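3.2 Wall surfaces and fittings

The second set of rooms, at Flullside, differs from the first mainly in its walls. Most of the surface is smooth and painted a pale grey or white, but a section of red-brown brick with light mortar has been left bare, with white edging beside it and a white ledge over the top (Figure 4). Residents were asked how they used the space next to each finish and whether they had changed anything since moving in.

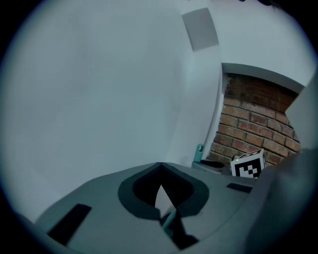 Figure 4. Pale wall and exposed brick, with a small marker cube in front of the bricks.

Of the 22 residents interviewed, 15 said they kept furniture away from the brick, mostly on account of dust from the mortar. Garcia reported the same habit in the Larkari flats, where the brick had been sealed. Painted walls were treated more freely, and shelves were the most common addition. Three residents had asked for the brick to be plastered over. Their requests were still open in April and are left out of the costs given in Section 4.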